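4.2 Color words in the Fovetport interviews

One of the real pleasures of this material is how freely people mix their words for green and gray! We asked 36 speakers to name 216 paint chips each, and the border between the two colors moved a great deal from one household to the next. Older speakers often used a single word for both, while their grandchildren split them without a pause. Red gave no such trouble (everyone agreed on it, even under the weak lamp in the Ķēniņš reading room).

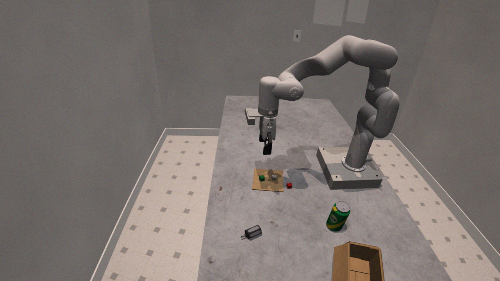
Figure 3. Small cubes in green, gray and red, the green and gray ones on tan cardboard.

Does the order in which the chips are shown change the names people give? Only near the border, where a gray chip shown right after a strong green one was more often called red-gray or plain gray.

Rebane's February sessions add something lovely here: 17 speakers came back and named the same chips again, and most kept their own border almost exactly. Tamošiūnaitė takes up the exceptions in Section 5, along with the borrowed paint names.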